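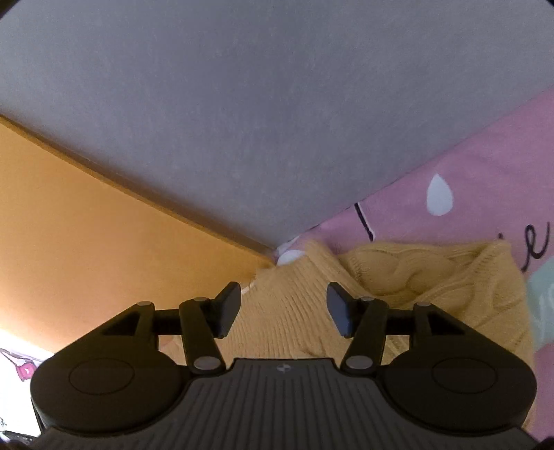

A gripper with its two finger pads open, near a yellow knitted sweater.

Why did the robot drop the sweater?

Picking up a sweater is easy for you. Your skin feels the wool, and your fingers squeeze a little harder if it starts to slip. A gripper has two stiff pads and no skin.

At the Nerkmont workshop, Piret Jõgi tests grippers on clothes. One day in December, a gripper closed on a sleeve, lifted it, and let go halfway up. It did the same thing on the next try. Then it pinched a fold so hard that it pulled a loop out of the knitting.

Piret looked at the pins where the arms bend. One pin had worked loose. When the arms closed, one pad got there before the other, so the grip was crooked. Sometimes it was too weak and sometimes too strong.

She tightened the pin and ran the test 60 times. The gripper dropped the sweater 2 times. She wrote both drops down, too.

Stay safe: Moving arms can pinch fingers as well as wool. Keep your hands away from the pads, and ask a grown-up to switch the power off before anyone touches a machine that is stuck.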